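Flirkbridge Shared Workshop
Arm Build Group
Minutes of the January meeting

Held in the main room, Flirkbridge Shared Workshop, at 7.00 pm.

Chair: Bartosz Bednarek
Present: nine members of the group, as signed in the attendance book.
Apologies: received from two members and noted.

1. Minutes of the previous meeting

The minutes of the previous meeting were read and agreed, subject to one correction. Under item 6, the words "shoulder motor" should read "elbow motor". The Chair signed the corrected copy and it was placed in the build folder.

2. Matters arising

2.1 Bench allocation. The workshop management has confirmed that the group may keep its present table until the end of the spring term. The group must continue to clear the table for the Saturday repair session when asked in writing.

2.2 Spare power supply. The supply lent to the Pelley group has been returned in working order. Its output lead had been shortened by the borrower. It was agreed not to pursue the matter, but future loans are to be entered in the tool book with the length of any lead stated.

2.3 Emergency stop. The second stop button has been fitted at the opposite end of the table from the first. Both were tested with the arm under load, and in each case power to the motors was removed. The Chair reminded members that removing power allows the arm to drop, and that the area beneath must be kept clear of hands at all times.

2.4 Key to the parts cupboard. Still missing. A replacement is to be cut at the group's expense.

3. Report on the mechanical build

The report had been circulated before the meeting and was taken as read. The following points were raised in discussion.

3.1 The base plate has been drilled again and is now held by four bolts. The earlier arrangement of two bolts and a clamp had allowed the arm to twist when it was moved quickly across the table. Members who had used the arm before and after the change reported a clear improvement.

3.2 The elbow joint continues to show play in one direction. Two causes were suggested: wear in the printed bush, and a loose grub screw on the motor shaft. It was agreed that the screw should be checked first. If it is found to be tight, a new bush is to be made in nylon on the workshop lathe.

3.3 The bracket for the wrist was reprinted with thicker walls after the first one cracked at the upper hole. One member asked whether the extra weight would be a difficulty for the elbow motor. The Chair replied that the motor had been chosen with a margin, and that the figure would be checked against the data sheet before the next meeting.

3.4 Cable routing. There was a long discussion on this item. The lead to the gripper is at present left in a free loop so that the wrist can turn fully. Some members considered that the loop was likely to catch on objects on the table, and favoured a spring-loaded reel fixed to the upper arm. Others felt that a reel would add weight and a further part to go wrong. It was put to the vote. Five members were in favour of keeping the loop and adding a soft tie at the elbow, three were in favour of the reel, and one abstained. The tie will be fitted and the matter looked at again in two meetings' time.

4. Report on software and control

4.1 The control program has been moved from the old laptop to the small desktop computer under the bench. The change was made without loss of settings, although the saved home position had to be entered again by hand.

4.2 Recorded runs. The log now holds 1,321 runs. Of these, 888 were marked by the operator as a completed pick and place. Several members observed that the marking had not been done in the same way by everyone. In particular, some operators had marked a run as completed when the object was dropped short of the target and had then rolled or slid into it. The following wording was agreed: a run is completed when the object is released by the gripper inside the marked area and remains there until the arm has returned home. Earlier runs will not be marked again.

4.3 Speed limit. A proposal to raise the limit for unattended movement was withdrawn. The arm is not to be left moving without a member standing within reach of a stop button, whatever its speed.

4.4 The Salinas gripper library was updated in the course of the month. The update changed the direction of the open and close commands, and the arm was briefly unable to let go of a sponge. A note has been added to the start-up sheet, and updates are in future to be installed only by the software lead after the evening's session has ended.

5. Soft objects

5.1 The Chair introduced this item. The group's work up to the autumn had been with wooden blocks and plastic cups, which keep their shape when gripped. The aim for the present term is to handle cloth items, and the group had agreed to begin with baseball caps. A cap has a fairly stiff brim and a soft crown, and so offers an easier and a harder place to grip on the same object.

5.2 It was reported that gripping by the brim is now fairly dependable when a cap lies alone. Gripping by the crown is less so. The fingers tend to push the cloth down before they close on it, and on some attempts they have closed on nothing. Lowering the approach height by a small step was tried and gave mixed results.

5.3 Overlapping caps remain the main difficulty. When one cap rests on another, the gripper may take both, or may lift the upper cap and drag the lower one out of place. Members discussed whether the program should always be told to take the uppermost cap first. This was agreed in principle. The software lead pointed out that the program has at present no sure way of telling which cap is uppermost where the colours are close, and asked that dark and light caps be kept for early trials and the similar greens brought in later. After discussion the group preferred to keep the similar colours in use from the start, so that the difficulty is not put off.

5.4 The working layout for trials was agreed as a loose group of four caps across the middle of the table, with the brims allowed to meet or overlap. The layout picture is entered in these minutes for reference when setting out the table.
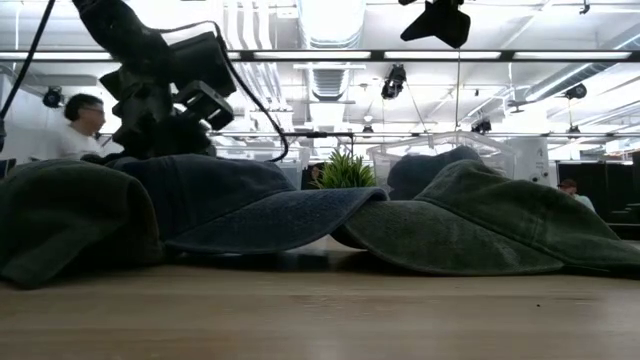

6. Room and equipment

6.1 Lighting. The ceiling strips give a bright, even light over most of the room, but a band of shadow forms under the brims and the program has at times taken its edge for the edge of a cap. One member offered to bring a small desk lamp for a trial. Agreed, on condition that the lamp is clamped and its lead taped down.

6.2 Storage. Clear plastic bins were preferred to cardboard boxes for small parts. Members are asked to return the lids.

6.3 Walkway. Other users of the room are entitled to pass on the far side of the table. Operators are to pause the arm if anyone comes within reach of it, and are to do so without waiting to be asked.

6.4 Tools. The small torque driver is to be returned to its case after use. It was left out on two occasions and had to be reset.

7. Finance

7.1 The group's balance was reported as £1,000 before the purchases listed below. The statement was accepted.

7.2 The following purchases were approved:

Nylon rod for the elbow bush
Soft cable ties, one pack
Replacement cupboard key
Two sets of rubber finger pads from Gutell

7.3 A request for a second gripper was deferred. The group wished to see how the present one performs with the new finger pads before committing further money.

7.4 It was noted that 12 members have paid their subscription for the current term. A reminder will be sent to those who have not.

8. Open evening

8.1 The workshop management has asked whether the group would show the arm at the spring open evening. It was agreed to accept. The demonstration will be limited to single caps picked up by the brim, with a barrier placed between the table and visitors.

8.2 A suggestion that visitors be allowed to operate the arm by hand controller was discussed. The Chair was not in favour unless a second member could be present throughout at the stop button. The suggestion will be brought back when the rota is known.

8.3 A printed sheet of one page will be prepared for visitors, setting out the parts used and their cost. A draft is to be sent round before the next meeting.

9. Any other business

9.1 A member asked that the build folder be kept on the shelf and not taken home. Agreed.

9.2 The Chair thanked the members who had remained late to finish the base plate.

10. Actions

Check grub screw at elbow; make nylon bush if needed: mechanical lead
Check weight of new wrist bracket against motor data sheet: Bartosz Bednarek
Fit soft tie to gripper lead at elbow: mechanical lead
Add agreed wording for completed runs to the start-up sheet: software lead
Trial of clamped desk lamp: member offering the lamp, with the software lead
Order finger pads and cable ties: finance lead
Reply to workshop management on the open evening: Bartosz Bednarek
Draft visitors' sheet: secretary

11. Next meeting

The next meeting will be held in the main room at 7.00 pm, on a date to be posted on the workshop noticeboard. Items for the agenda should reach the secretary one week beforehand.

The meeting closed at 8.50 pm.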